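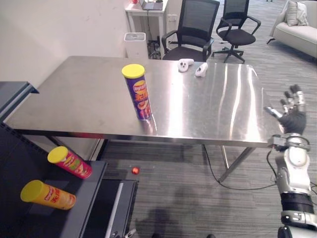
A tall can of crisps on a steel table.

Is seedless fruit the same thing as GM fruit?

Posted by Wernosach

My sister won't buy seedless grapes or seedless watermelon as she says they have been genetically modified. I always thought they were just bred that way, but I couldn't explain how you breed something that has no seeds. I grow a few things on an allotment and would like to try a seedless watermelon under cover next year. The packet I looked at was 2 pounds dearer than the ordinary sort and said I needed a second variety as well. Why would that be?

Dönmez

They are not the same thing. Seedless grapes started as chance mutations that somebody noticed and kept going by cuttings. Every vine is a piece of an older vine, so no seed is needed.

Watermelons are done differently. The breeder doubles the chromosomes in one parent, usually with a chemical called colchicine, then crosses it with a normal plant. The offspring has three sets where a normal plant has two, and it can't make proper seed. 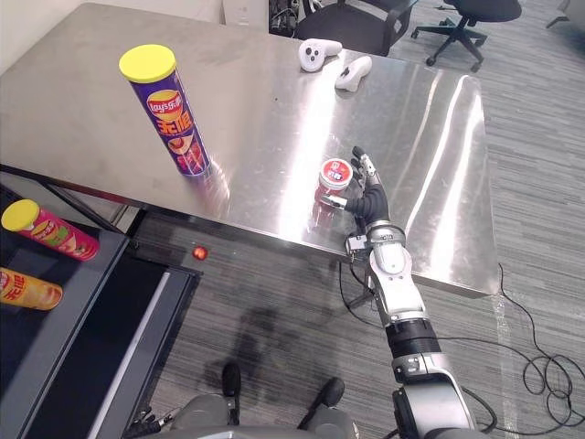 The flowers still need pollen to set fruit, and the seedless plant's own pollen is no good — hence the second variety. Put one ordinary plant in for every two or three seedless ones and make sure bees can get in. Start the seed warm, as it is fussier than the normal kind.

Fulow

its all modified one way or another if you go back far enough. wild bananas are full of hard seeds. I wouldnt worry

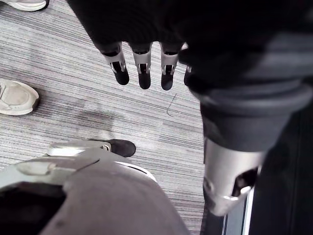

Atside: I'd agree with most of that, but "all modified" muddles it a bit. In shops and in law, GM normally means the genes were changed in a lab, and doubling chromosomes for a cross isn't usually counted. Your sister may still not like the sound of colchicine. It is used on the parent line, a generation before the seed you sow. I had 60 per cent germination last April on a heated mat, so sow a few spares.

Contact us | Copyright Growers' Help Pages | Back to top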